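**Subject: Re: Re: Stodonex sealant on the north wall - are we going with it or not?**
**Date: May 4, 2021**

Replying to the whole list, as the last one went to the whole list.

> I know some people have doubts but I've now read everything the Stodonex rep sent and I'm convinced. It is a brush-on damp barrier that goes straight over the old render. No hacking off, no digging, no scaffold beyond what we already have for the gutters. Their figures say moisture in the wall drops by 80 per cent in one season. The quote is $1293 for the material, which is a lot less than the Nudura option and a tiny fraction of what Paredes wanted for the drainage work. We would do the labour ourselves over a weekend.
>
> They also give a guarantee. I'd like to order before the price goes up. If I don't hear strong objections I'll take it that everyone is happy.

Consider this a strong objection, or at least a strong request to slow down.

I read the same brochure. I read it twice, in fact, and the second time I went looking for the thing I most wanted to know, which was 80 per cent of what. Moisture measured how, at what depth, on what sort of wall, and compared with which starting point? If you paint a skin over a damp wall and then press a pin meter against the skin, I'd expect the reading to drop. I'd expect it to drop if you used house paint. The water behind the skin may be exactly where it was before.

The brochure has one graph. The line goes down from left to right and there are no numbers up the side. I rang the rep and asked for the test report behind it and was told it was "commercially sensitive but available to trade partners". I asked whether any of the walls tested were soft brick with lime mortar, like ours. The answer was that the product is suitable for all masonry. I asked again and got the same sentence in a different order.

Our north wall is old, soft and has no damp course that anyone has been able to find. It has lasted as long as it has by drying out through its own face. The worst patch, to the left of the side door, is also the patch where somebody years ago put on hard cement render, and I don't think those two facts are strangers to each other. Go and look at where the render stops. Above it the brick is sound and a decent colour. Just at the line it's powdery and you can brush it away with a thumb. I'm wary of any answer that amounts to more of the same stuff in a tin.

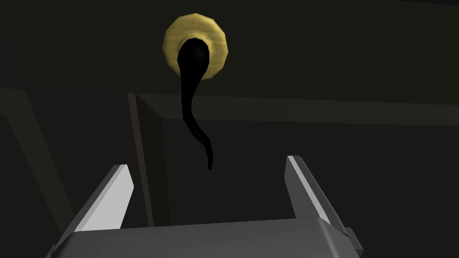
Which brings me to the guarantee. It covers the product. If the coating peels, and we kept the receipts, and we used their primer, and the surface was "dry to touch to a depth of 3 mm" when we put it on (how do you touch something to a depth?), then they'll send us another tub. It says nothing about the wall. If the brick behind starts to blow, that is a building defect and they are sorry to hear it. I don't think it's a wicked document, it's the usual sort of thing, but please let's stop saying "and it's guaranteed" as if that settles something.

On the other quotes, I think the comparison in the last message is a bit unfair, though I have my doubts about those as well.

Nudura want to take off the bottom section of render and put on a lime one. I like this in principle. What I don't like is that their quote has a line in it for "salt treatment" with no description of what it is, and it's not a small line. I've written to ask. They also want to start in November, which they say is for the drier weather, though I suspect it's when they have a gap. Lime doesn't love being baked on day one and a north wall here gets the full sun from spring on. Somebody would have to be out there with wet hessian. They may have a good answer to that. I'd like to hear it before we say yes.

Paredes want to dig a trench along the full length of the wall and lay drainage pipe. It would probably work. It would also cost more than everything we've spent on the building in the time I've been on this list, and they gave us that price after walking along the wall once, without lifting a single paver or putting a spade in. I don't see how you can know a wall needs the full length drained when you haven't looked at what's under it.

And then Cirodex, which seems to have dropped out of the conversation. They don't sell anything except the survey. They take a core out of the mortar at several heights, weigh it, dry it in an oven, weigh it again. That's a number I would trust, mostly as there's so little in it for them either way. Their report could well say that the trouble is low down and mainly at one end, in which case we can forget half of what's been quoted.

Before we pay even them, though, there are things we could do for next to nothing, and I'm a little cross we haven't:

- The downpipe by the side door. In heavy rain it spills at the second joint and the water runs down the wall, straight onto the bad patch. I've stood there and watched it. I raised this on the list last year and got two replies, one of which was about parking.
- The garden bed. Soil is piled up against the brick well over the bottom vents. Pull it back so the vents are clear and there's a slope away from the building.
- The tap. It drips. It has always dripped.
- The back room, which is kept shut from one end of winter to the other with a gas heater going on meeting nights. Some of what we call rising damp may be our own breath on a cold wall. Open the window.

None of that needs a guarantee or a graph. If we did all four now and left the wall alone until spring, we'd at least know what was left to fix. It's possible the answer would be "all of it" and I'll have to eat this message. Fine. We'd have lost a few months on a wall that has been damp for as long as anyone remembers.

I know the reply to this is that I'm against everything. I was against the last roof coating too, if people remember, the one that was going to be 100 per cent waterproof. It came off in sheets and we paid to have the rest scraped away before the roofer would touch it. Getting a coating off brick is a good deal harder than getting it off tin. You lose the face of the brick along with it. That's the part that worries me most: a trench can be filled in and lime can be taken off, but once that tub is open and on the wall we're stuck with it.

So, to be plain about what I'm asking:

1. No order to Stodonex on the strength of silence. "If I don't hear objections" isn't a vote, and plenty of people on this list only read it once a fortnight.
2. Somebody with a proper ladder fixes the downpipe joint. I'll pay for the bracket.
3. We ask Cirodex for a written price for coring the north wall only.
4. We ask Stodonex, by email so there's a record, for the address of one soft brick building they've treated that we can go and put a hand on. It should be one that was done some years ago. If they come up with it I'll drive there myself and report back, whichever way it goes.

If the answer to the last one is good I'll say so here and I'll turn up with a brush. I'm not holding my breath. A company that has sold as much of this as they claim ought to be able to name one wall.

On a separate matter, whoever has the long hose, could it go back on the hook by the shed. I need it to test the downpipe.

> Also the price is only held until the end of the month so a quick yes would be good.

It was held until the end of last month too. I have that email as well, if anyone wants it forwarded.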